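4. Do Price Cuts Move Consoles? A Second Look at the Volville Panel 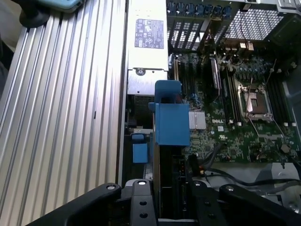

Figure 3. Interior hardware with a ribbed heatsink, a power supply unit and an expansion card.

Ruba Karam
Lecturer in Media Economics, Lerkham

4.1 The claim under review

Writing on the games business has a favorite story. A console sells poorly, its maker cuts the price, sales jump in the next monthly chart, and the cut gets the credit. The story is easy to tell and may sometimes be true. What bothers me is how little evidence is usually asked of it. Most of the accounts reviewed in Section 2 compare one month with the month before, and several compare a holiday month with an ordinary one and say nothing of the holiday.

This section takes the claim as it is normally stated – that a cut in the hardware price causes players to switch from one platform to another – and checks it against the Volville household panel. I did not expect strong support for it, and readers should weigh what follows with that in mind.

4.2 Data

The panel holds 1,368 households, each of which kept a purchase diary for 12 months. Diaries record the platform bought, the price paid, whether the console came in a bundle, and what the household already owned. Second-hand purchases are entered on a separate page that many households left blank, and I have dropped that page entirely. This is a real loss. A family that buys a used console from a neighbor is as much a part of the market as one that buys new, and the used price very likely falls when the new price does.

The two platforms are called A and B, as the terms of access require. Platform A had its list price cut once, in April. Platform B had no official cut, though stores in the Lerkham area were already selling it below list by then. Store prices come from the Tekirus price tracker, which collects shelf prices from 31 stores. The tracker misses coupons and trade-in credit. I suspect both matter more than a list price does, but suspicion is all I can offer on that point.

4.3 What the raw numbers seem to show

Sales of platform A rose after the cut. Nobody disputes this, and a chart of the raw diary entries would look good on a slide. The trouble starts with the question of who was buying.

Magyar's model, which most later work has borrowed, treats every buyer as a person standing between two shelves. Under that model a lower price on one shelf pulls people from the other, and the rise for A ought to appear as a fall for B. In the panel, purchases of B hardly moved. The households that bought A after the cut were mostly households that had said in their opening survey that they planned to buy A. They bought sooner than they had planned. That is a change in timing, and it should not be counted as a change in preference.

A defender of the model could answer that stated plans are weak evidence. I agree, up to a point. People say they will buy many things. But the same defender usually relies on stated plans when estimating demand before launch, and it seems unfair to trust the survey in one chapter and wave it away in the next.

4.4 Bundles

The second problem is that the cut did not arrive alone. In the same month, most stores began packing platform A with a game, and the tracker lists the bundle and the bare console under a single product code. I separated them by hand where the diary gave enough detail. Where it did not, the purchase was marked unclear and left out of the comparison in Section 4.5.

Once the bundles are set apart, the effect credited to the price alone becomes small, and its sign depends on how the unclear cases are handled. Put them all with the bundles and the price cut does almost nothing. Put them all with the bare consoles and it does a fair amount. I can't see a good reason to prefer either choice, and I am wary of papers that pick one in a footnote.

4.5 Switchers

True switching can be tested more directly. The diaries identify households that named B as their first choice in the opening survey and then bought A. There are 11 of them. Four bought A before the cut, so the cut cannot have moved them. Of the other seven, five wrote a reason in the comment box, and only two of those mention price. The rest mention friends who already played on A, or a particular game.

Eleven households are far too few to build a theory on, and I do not mean to build one. The same caution applies to the other side, though. If switching were as common as the sales story suggests, a panel of this size should have turned up more of it.

4.6 Limits

The panel covers one region, and its households are somewhat older than console buyers in general. Children's wishes reach the diary only through the adult who filled it in – a parent who writes "good price" may be recording the end of a long argument about something else. The 12 months also stop short of a second holiday season, so nothing can be said about whether the early purchases were later paid back by a slow winter. Section 5 takes up the stores' own records, which have different faults.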